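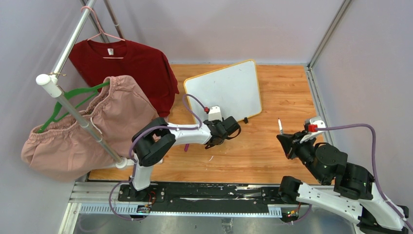 Open Day at the Skernby Workshop: Frequently Asked Questions

Please read through these before you write to us. Most of the questions we get by email are answered on this page.

When is the open day?

September 6, 2020. Doors open at 10 in the morning and the last group goes in at 2 in the afternoon. Each visit lasts 40 minutes.

Where do I go when I arrive?

Use the side entrance on Prasach Street. The front door belongs to the print shop and they can't let you through. Sign in at the desk, pick up a visitor badge, and wait in the hallway until your group is called.

Do I need to book?

Yes. Groups are small and we don't take walk-ins. You can book through the form on our contact page. If you need to cancel, reply to your confirmation email so the place can go to someone on the waiting list.

Is there a charge?

No.

What will I see?

The main stop is the two-arm table. Two black-and-white robot arms work from opposite sides of a wood-grain tabletop, and each has a small camera above its gripper. The work at this table is ordinary household and office work. One part of the demonstration is writing, with a marker and a white board with a yellow border. The other part uses clothes on a garment rack, among them a dark red sweatshirt and a pair of pink trousers.

After that you will see the repair bench and the room where we go over recordings. The recordings room has chairs, so people who have been standing a while can sit down there.

Do the arms write words?

Sometimes. Most of the practice is on simpler steps: picking up the marker, turning it the right way, and bringing the tip to the board without pushing the board across the table. A straight line is a good result on some days. Please don't expect neat handwriting.

Why clothes?

Fabric changes shape every time it is moved. A sweatshirt on a hanger never hangs exactly the same way twice, and a soft waistband can fold over a gripper finger. Jobs like these show us problems that a hard block on a table does not.

Are the arms run by a person or by a program?

Both, at different times of day. In the first part of each visit an operator guides the arms by hand controls. In the second part a program runs the same job with the operator standing by. The guide will tell you which is which before each part starts.

How fast do they move?

Slowly. If you have seen videos of factory robots, these will look slow next to them. We keep the speed low when visitors are in the room, and it is not much higher when they aren't.

What happens if a robot drops something?

The operator pauses the arms, puts the item back, and starts again. This happens on most visits. Please leave the item where it falls, even if it lands by your foot.

How close can I stand?

There is a yellow line on the floor. Stay behind it while the arms are powered. A light on the wall shows green when power is off, and the guide may then invite people forward for a closer look at the grippers and the cables. Please don't touch the cables.

Can children come?

Children aged 10 and over are welcome with an adult. The room is loud at times because of the air handling, and younger children have found it hard to wait through the pauses between runs.

Can I take photos?

Yes, without flash. Flash upsets the cameras on the arms and the run has to be started over. Please don't photograph the computer screens in the recordings room.

Is the building accessible?

The side entrance has a ramp and all the rooms on the tour are on the ground floor. The hallway is narrow at one point near the restrooms. If you use a wide wheelchair, let us know when you book and we will bring you in through the loading door.

Is there parking?

There are a few spaces behind the building, kept for people who need them. Everyone else should use the Tosness lot across the road.

How many recordings have you made so far?

We passed 1000 runs at this table before the summer. That includes the failed ones, which we keep.

Can I bring an object for the robots to try?

Not this time. Changing the setup between groups takes too long. If you have an idea for a job, write it on a card at the desk. The team reads the cards.

Who do I contact with other questions?

Write to Rosário Quintela, visits coordinator, using the contact page. School groups should use the separate Teixeira program form, as those visits are held on other days.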